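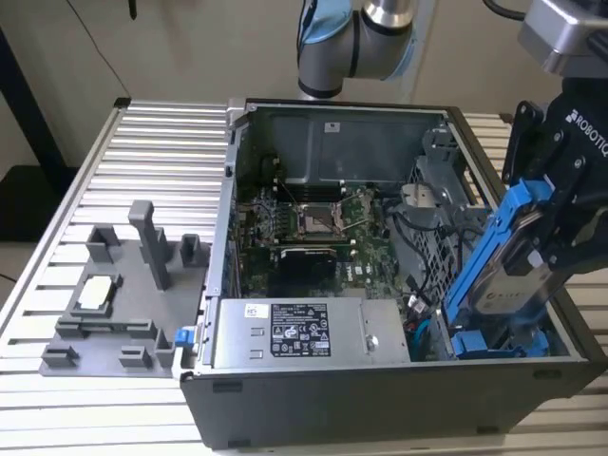 Monday, bench 2 – the Stotau tower

Came in to find the old Dell on its side with the lid off, which in this shop counts as a filing system. Valdir wants it as the spare machine for the Irby records job. It has no processor. I mentioned this. He said the processor was "a later item," so I have written it down as a later item.

Drive first, then. The Leemans parts box gave up 14 carriers, of which 9 are the wrong sort and 2 have a rail snapped at exactly the place you would hold them. Took a good blue one. Label side checked against the list before anything went near the case – last month we fitted a drive beautifully and it was the wrong drive.

Notes on getting it into the bay:

Come down at a slant, connectors leading, and straighten up late. Straighten early and the rail catches the lip of the bay, and then you push, and then you own a bent lip.

Move the cables out of the way before you start. I always think I can do it afterwards with a finger. I have never had a finger that shape.

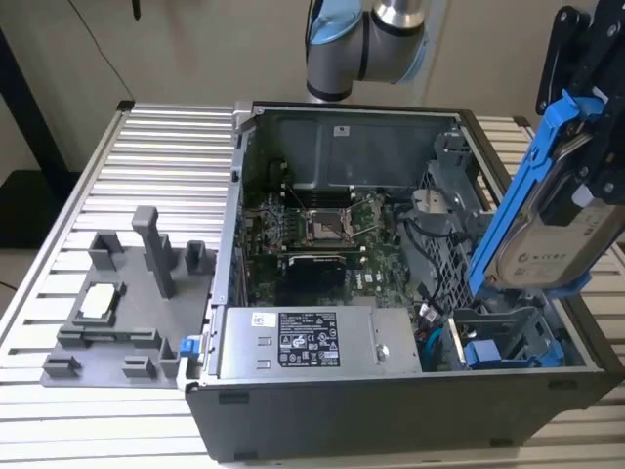
Drive in its blue carrier, lined up at an angle to the bay. CPU socket still empty, see "later item."

Power supply stays in for now. Kristof Aerts argued for swapping it with the Trurnon unit from the shelf, on the grounds that the Trurnon unit is on the shelf. Left it alone. If it hums again I will apologize to him in writing.

Cable routing took longer than the rest of the morning put together. The cable that reaches is never the one you want, and the one you want has been tied to something structural by whoever had the machine before us. Cut 6 ties. Replaced them with 6 ties.
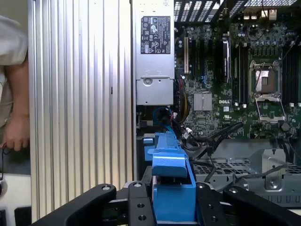
Power supply and board, expansion slots between. Black cable in hand at left.

Do not close the raised frame on the socket "to keep it tidy." Valdir, this is for you. There are pins in there and they do not straighten back the way you think they do.

Contacts on the drive: wiped the housing, left the gold alone. The circuit board side has its share of smudges, and so do I by this point.
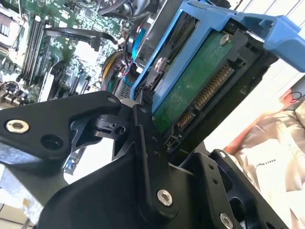 Can the drive go in before the processor does?
The order makes no difference to the drive, but don't plug in the power lead until the socket is filled and the heatsink is back on.

Still to do: find the processor, find the screws for the side panel (coffee tin, second shelf, unless Kristof has tidied), order more ties.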